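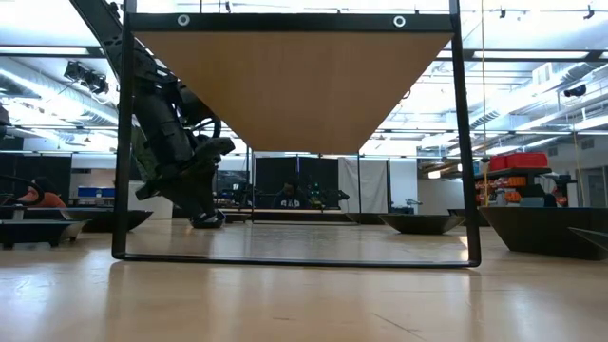
I have been trying to pick a dining table for our new place since we moved in last May, and I'm now at the point where I dream about it. The last one I had was a hand-me-down with legs that wobbled every time somebody cut a steak, so this time I swore I'd look underneath before I fell for anything on top. And I really do it now! I crawl. I want to see a frame like this one, square black tubing with a bar along the floor joining the two legs, and a wood-grain underside you can get a good look at. You learn a lot from the underside of a table, mostly about how much the maker cared once they figured you'd stopped looking.

Anyway, the reason for all this fuss is Sunday-style suppers. (I say Sunday-style because ours land on whatever night everyone is free, and that is almost never the weekend.) I grew up in a house where people came over without being asked and got fed without a fuss. My mom could stretch one chicken across nine people and a dog. I've wanted that kind of house forever, and for years I used the apartment as my excuse. Too small, no chairs, the oven runs hot, you name it.

Now we have the room and I'm out of excuses, so last month we had our first real supper. I made the big bean stew from the Kinis community cookbook, the spiral-bound one that falls open to the same stained page no matter what you're looking for. It says it serves eight. It serves eight if those eight are very polite. I doubled it, then panicked and made a pan of cornbread, then panicked again and sent my husband out for rolls. We ate rolls for a week.

People sat on the piano bench and the cooler and one kitchen stool that put my cousin's chin a good foot above everybody else's. We used a folding table with a sheet over it and the sheet kept sliding off toward the window. And it was wonderful! They stayed until almost midnight and somebody washed all the pots while I wasn't paying attention.

So, back to the table hunt. I had a budget of 475 dollars, which felt like a fortune until I went into Ackah on the north side of town and the first tag I flipped over said 717. For a table with no chairs! I put the tag back down very gently, like it might charge me for touching it. Jakano, two doors down, had one for 300 that I liked a lot from the front, but it leaned when I leaned, and I've already lived that life. I went back twice to see if it had stopped leaning.
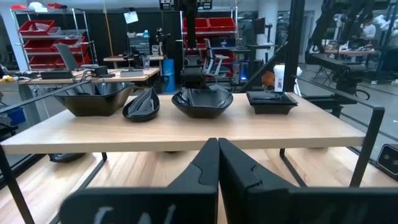

The other half of my problem is dishes. I own a set of plain white plates from Prurnex that I bought right out of college, and over the years they've dwindled down to a sad little stack plus one saucer that doesn't go with any cup. I always figured I'd replace them with the same thing, white and round and boring. But then I see a row of shiny black pieces on a light wood table, a big angular bowl and a flat square plate and a little oval dish with its rim curling up like a leaf, and suddenly I'm picturing mashed potatoes in the big one. Wouldn't that look good? White food on black dishes! My sister says black shows every fingerprint and every speck of salt, and she's probably right, but she also said that about my car.

I think what I like best is the idea of things that don't match. My grandmother's table never had two plates the same, and as a kid I'd race my brother for the one with the blue rooster. If I buy a full set, who's going to fight over anything?

The next supper is in two weeks and I've already promised a pot roast. I haven't settled whether to do the potatoes in with the meat or mash them on the side. In with the meat is less work, and I'm leaning that way, but then there's the matter of that big bowl I don't own yet. I also need to borrow four chairs from somebody who won't mind gravy.

If you've bought a table lately that you love, leave me a comment and tell me where you got it and whether it wobbles. Please be truthful about the wobble. And if you have a roll recipe that freezes well, I'll take that too.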